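Eltmont Simulation Project: Final Report
Section 4. The release fault

4.1 Background

The task was to pick small objects from the top of a cabinet and put them down at a set point on the same surface. All work was done in simulation. The control code was written by our group on top of Lambrakis, the department's motion library, and the runs were started in batches with the Utero job script. The plan was for 1000 trials per controller version. Version 2 never reached that number, for the reasons given below.

4.2 What went wrong

The first sign of trouble was in the logs. In 409 trials the gripper was reported as open while the object was still moving with it. The trial was then marked as a success, as the success test only read the gripper state and the position of the hand. The position of the object was not part of the test. In most of these trials the object was carried back towards the rest pose and dropped on the way, in some cases onto the floor.

On a real arm this would be a safety matter. A controller that believes the hand is empty will move at full travel speed, and ours did. The slow speed limit was tied to the "holding" flag, which had already been cleared.

We stopped the batch and replayed trials one at a time with rendering switched on. Thin and flat objects were looked at first, as they made up most of the failures.

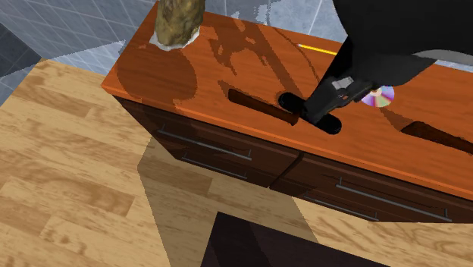
Figure 7. Simulator view of the cabinet top, with the gripper over the work surface and a disc and a pencil nearby.

4.3 Finding the cause

Three possible causes were checked.

Friction. The pad friction was lowered in steps and the failing trials were run again. The fault became less common but did not go away. Friction alone was ruled out.

Planner timing. The retreat move was held back for 2000 ms after the release command. With this delay every failing trial passed. This showed that the release did take place in the end, and that the retreat was starting too early.

State report. The open flag was set when the command was sent, and the measured finger position was never read. This was our own error. The line had been copied from the Jokdale exercise in the first term, where the gripper model opens in a single step and the difference does not matter. The gripper model used in this project takes many steps to open.

The third cause explains the results of the second test. It does not fully explain why thin objects were worse. Our best guess is that the contact solver keeps a small overlap between pad and object for a few steps after the fingers begin to part, but we did not have time to test this.

4.4 Changes made

The open flag is now set from the measured finger position, which must stay above the threshold for 5 steps in a row. The retreat move waits for the flag. If the flag is not set in time, the arm holds its position and the trial ends with an error code.

The success test now includes the final position of the object. The speed limit no longer depends on the holding flag and applies to any move that starts close to the cabinet top.

With these changes the failing trials were run again from the same seeds. None of them showed the early retreat. A small number ended in the new error code, all with the object tipped against one finger. These are counted as failures in Section 5.

4.5 Effect on earlier results

The success rates in our April interim report were produced with the old test and should not be used. The version 1 logs did not store object positions, so those rates cannot be corrected without repeating the runs. Version 1 has been left out of the comparison tables.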